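We use cookies to remember your settings and see which pages people read. Accept | Manage choices

About Us

Hi! I'm Seul-gi Son, and I run Gestwood, a small company with one stubborn question: can a machine do your chores yet? I get asked that at pretty much every family dinner. My answer is usually "which chore?" and then everybody goes back to their soup.

I started Gestwood with Gunther Sperling after we'd both spent years at Skivanau, a packing plant where the robots were great at one thing each. They could put the same box in the same spot all night long. Then someone would order a slightly different box, and out came the wrenches (and Gunther, usually, grumbling, at 3 in the morning). We kept talking about homes. A kitchen is a different box every single time!

So now we test. Companies and labs send us their robot software, and we try it on plain household and shop-floor jobs: clearing a counter, sorting parts into bins, folding a towel, loading a rack. We have 27 chores on our list right now, and we write up the results in words a normal person can read. Our test program is called Trudusside. Yes, people misspell it. We do too.

A lot of the work happens in simulation first. We build a counter on the computer, mess it up, and let the arm have a go. A bad grab costs us nothing there, and we can run a chore more than 3000 times before we ever bother a real arm with it.
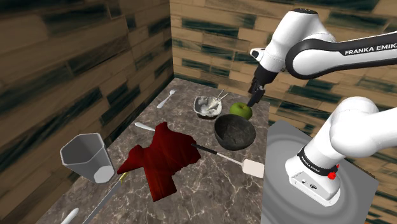 A simulated counter job, with the gripper just above the green apple.

Apples are the friendly part, by the way. Round, firm, easy to spot. Cloth is what keeps us up late, and so are thin handles, especially when they're tucked under something else. You or I would lift the cloth and grab the utensil without thinking about it, but to a robot that's a whole plan with several places to go wrong.

So, can they do it yet? Some of it. Picking up one solid thing and putting it down somewhere sensible is in decent shape. Shop-floor sorting is good if the parts don't change much. Clearing a whole messy counter, start to finish, with nobody stepping in? I wouldn't leave the house while it tried. Ask me again in June, when we redo the full list.

There are 26 of us now, some building the test kitchens, some writing code, and one very patient group that does nothing but laundry. Our real-arm shop is called Won, and visitors are welcome if they write ahead. Bring a weird kitchen gadget and we'll probably ask to borrow it!

If you make robots, or you just want to know whether to keep your dish gloves, drop us a line. I read all the mail myself, though Gunther answers the ones with math in them.

© Gestwood. All rights reserved. | Contact | Back to top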